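Small boxes, mostly white

Posted in: Bits and pieces

I've had a soft spot for small boxes since I was little enough to keep snails in one (sorry, Mum). Tins, trays, caddies, the plain card ones that earrings come in, I like the lot. I don't need there to be anything inside. A good small box is nice to pick up, it sits square on a table and it makes you want to find out how it opens, and I could happily spend an afternoon on that and nothing else!

So this page is for the little ones. I've kept the words short-ish, though anyone who's sat next to me on the train back from Eltthorpe will know how that usually goes. If you want the big stuff, the blanket chests and the sewing table, it's all on the furniture page from March.

The one with the felt front
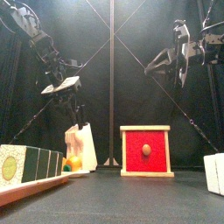

Felt on a box is a bit of an old love of mine. My nan lined everything with it, cutlery drawers, the lid of the button tin, even a shelf where the good glasses lived, and it was nearly always green. I like it even better on the outside where you can get at it, and in a proper bright red like this one, set in a pale wood frame with a round wooden knob bang in the middle. It's such a simple face, just a square of colour and a knob. I'm told by Rajeshwari Poojary, who has far more patience for sewing than I do, that red is the worst felt for showing fluff and that I should keep a roll of sticky tape handy. She's right about most things, so I've bought the tape.

A few people have asked how you fix felt to wood without it going lumpy. I use a thin coat of PVA on the wood, never on the felt, then leave it for two minutes before I lay the fabric down and smooth it from the centre outwards. Trim it afterwards with a fresh blade. If you trim first it'll shrink back on you and you'll get a little bare line all the way round, which will drive you mad every time you walk past it. Ask me about the spice rack.

A bit of orange

White boxes can look awfully clinical, like something from the dentist, and I go back and forth on them. A stripe of something warm along the bottom sorts it out straight away. There's an orangey-red band on the one towards the back that I keep coming back to, and a thin dark line across its white top which does a lot for it too. The smaller white one over to the left was sitting a bit skew-whiff and I rather like it like that.
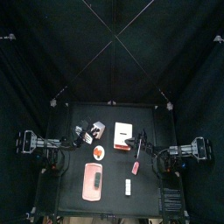
Knobs, handles and other things that stick out

You can tell a lot about a box from what you're supposed to get hold of. I've got one at home with a brass ring so tiny that only my niece can lift it, and another, bought in a great hurry at Preltadel just before closing, with a wooden handle so big that the whole thing tips over when you let go. I wouldn't part with either of them.

What I really like is a handle that's a different colour from the box. White with black is about as plain as you can get and it always works, because you know where your hand goes before you've thought about it. A thick black rod coming out of the side of a small white box, for instance! It's chunky and a bit daft and I'm completely sold. Little metal eyelets I like as well, they make me want to thread a ribbon through.
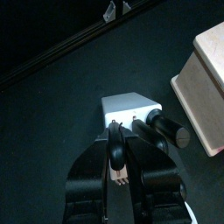
Venkatesh Acharya disagrees with me on all of this, by the way. He thinks a box should have no handle whatsoever and that you should have to work it out by feel, and he's made six of them on that principle, all of them lovely and all of them impossible to get into. I had one for my birthday and it was three days before I found the lid. There was a very nice piece of fudge in there, gone quite hard by then.

If you're fitting a handle yourself, do the hole before you paint. I know it's tempting to leave it to the end when you can see where it looks best, but you'll chip the edge, and white paint shows every chip. Put masking tape over the spot if you must drill late, and go slowly. A dab of paint on a cocktail stick will hide small sins.

The pale ones together
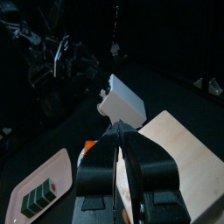

I always thought you needed a strong background for white things, navy or bottle green or something, and for years I put mine on the one dark shelf in the house. I've come round to mixing them in with other pale bits as well. Light beige wood is very forgiving company, and I much prefer a board that's picked up the odd speck and scuff, like the one on the right, to something perfect out of the packet. Then there's the pale pink of the tray in the corner, which I'd never have chosen in a shop and now want for my own kitchen. The white block has a small white knob on its left side, white on white, so I suppose I'll have to take back some of what I said about contrast.

Sowmya Kurup lent me a tin of off-white that she swears isn't cream (it's a tiny bit cream) and it's good for touching up old pieces where a brilliant white would shout. Two thin coats, a light sand between, and don't put it on a windowsill to dry or you'll be picking gnats out of it. The tin's at mine if anyone local wants a go, just bring your own brush and something to stir with.

More to come when I've finished the drawer dividers. Comments are open underneath, and if you've got a small box with a silly handle, please do send it in, I'd love to see it.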